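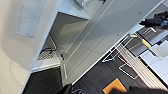 A white cabinet unit with an open compartment in one of the furnished rooms at Vavavthorpe.

Furnished rooms at the Vavavthorpe residence in Stadwood will get revised wardrobe interiors before the December intake, the building's operator, Solanki, said in a notice to tenants. The work covers 300 rooms and will be carried out by Wastico, the contractor that fitted the existing storage units.

The main change concerns the hanging space. Wardrobes in the older rooms have one full-width rail. These will be removed and replaced with short rods fixed to the side walls of the compartment, one on the left and one on the right. According to the notice, the full-width rails sagged under winter coats, and the end brackets pulled loose from the side panels in 34 rooms over the past year.

The short rods carry less in total. Each is rated for 6 kilograms, and tenants are asked to keep heavy items such as boots and bags on the compartment floor. Bulky jackets should go on one side and shirts on the other, with the doors closed only after sleeves have been tucked clear of the hinges. 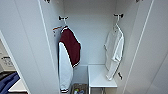

A trial set has been in use since spring. Boris Ionescu, who manages fittings for Solanki, said most of the comments received during the trial were about depth. "A jacket on a standard hanger fits if it is turned a little to the side," he said. "People with wide-shouldered hangers had trouble with the doors, so we are supplying narrower ones."

The low cabinets are not being replaced. Their open compartments will stay as they are, and tenants may continue to use them for small electrical items, provided cables are not pinched behind the unit. Loose door panels on the cabinets will be tightened during the same visit. Fitters will also fill unused screw holes where a handle or bracket has been moved.

Nearly 3,000 parts have been ordered, counting rods, screws, end caps and spare hinges. Wastico expects to finish one corridor at a time, starting on the top floor. Each room should take less than an hour. Tenants will receive a note under the door the evening before and must empty the wardrobe by 9 a.m. Clothes can be left on the bed, and the shelves inside the wardrobe do not need to be cleared unless they sit directly under the rail.

Tenants who have added their own hooks or adhesive strips are asked to take them off before the visit. Marks left on the panels will not be charged for this time. Removed rails will be collected by Wastico and may not be kept. Requests for a different time slot go to the front desk in Stadwood, which is open until 7 p.m.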